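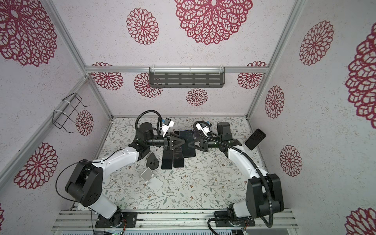 Moataz Nasr asked whether the phones in this set switch on. They don't need to, and the labels say nothing about it. A phone counts as a phone whether the screen lights up or stays dark.

Boltholm Phones: data card

What is in it

3682 short clips of black smartphones being picked up, turned, stood on edge and laid down again on a printed floor mat. The same mat, with its vines and small flowers, is used all the way through. So are the walls with the crimson flower pattern. Anyone who wants a plain background should look at the Prolter set instead.

The phones

All of them are black. Some have a glossy face and some look matte, and under the lights the glossy ones pick up reflections. Please read the label notes before you train anything on screen side versus back side.

Positions

Each phone gets one position label per clip, taken from the last second:

flat: lying on the mat
edge: standing on a long edge
end: standing on a short edge
lean: tilted, with one side off the mat
held: touched from two sides

When a labeler could not choose between end and lean, the rule was to write lean. Emese Mészáros went back over the edge labels in February and changed a good number of them to held. Version 5 has her changes. Version 2 does not, so don't mix the two. 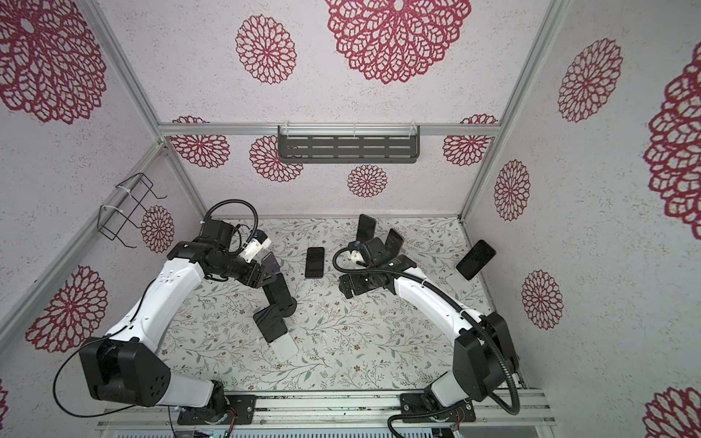 Glossy phone flat in the middle of the mat, others upright or leaning.

Known problems

Reflections on the glossy phones get mistaken for a lit screen. There is no label for this yet.

Black phones close to black parts are hard to outline. Masks in those clips run a few pixels wide.

Phones near the right wall are sometimes partly hidden. They keep their position label if the labeler could still make it out, and get "unclear" if not.

Files

clips/ has the video, labels.csv has one row per phone, and notes.txt lists the 7 clips we pulled because the label rows were doubled.

Contact

Label questions go to Bence Kun. For download trouble write to Andor Lakatos, and include the version number.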